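Section 7: Setting up the carton cell for wall gripping

Use this section when the two-finger gripper on the Risura cell has been refitted, or when the carton size changes. Allow 10 minutes for each taught position. Keep the arm in slow mode until step 5 is done.

Before you start
Check that the gripper cable is seated at both ends. Have one open, empty carton ready for teaching the floor position.

Step 1. Close the fingers and bring them down beside the carton. Jog in small moves until the right finger is next to the left wall. Save this point as FLOOR START. 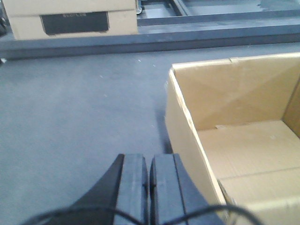
Step 2. Move the arm to the conveyor and stop with the fingers below the upright aluminum brackets. Check the screws on both mounting plates by hand and tighten any that turn. Peel off loose plastic film before running the rollers. Save the point as RAIL CHECK.

Caution: Do not jog sideways between the uprights. Back out first, then move across.

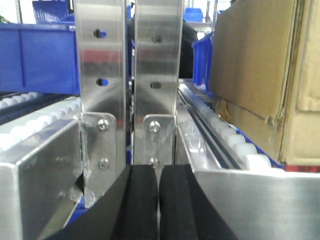
Step 3. Open the fingers and lower them over the rim of a carton wall, one finger inside and one outside. The rim should sit near the middle of the gap. If it is closer to one finger, correct the offset in the tool page and try again. Labels and bin edges beside the carton can catch the outer finger, so leave some clearance on that side.

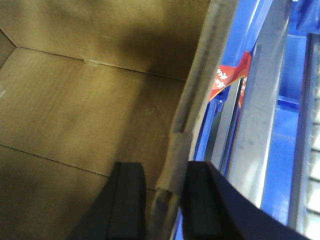 Fingers on either side of the carton rim, ready to close.

Step 4. Close the fingers at force setting 4. Look at the edge of the board. Light creasing is acceptable – if the layers split, drop the setting by one and use a fresh carton. Domingo Cisternas at the Irnside shop keeps the settings sheet for heavier board.

Warning: Stay clear of the arm while it is holding a wall. Keep feet and rolling chairs back from the carton, and have one person only at the pendant.

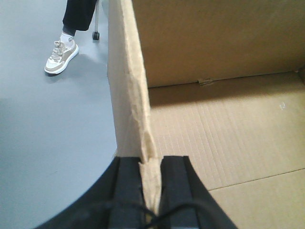 Step 5. Open the fingers, raise the arm straight up and run the full cycle once in slow mode. Save the program under the carton size.

Routine care
Wipe the finger pads with a dry cloth at the end of each shift. Paper dust builds up in the grooves and lets the board slip. Replace the pads after around 3000 grips, or sooner if the ridges have worn smooth. Write the change in the cell log.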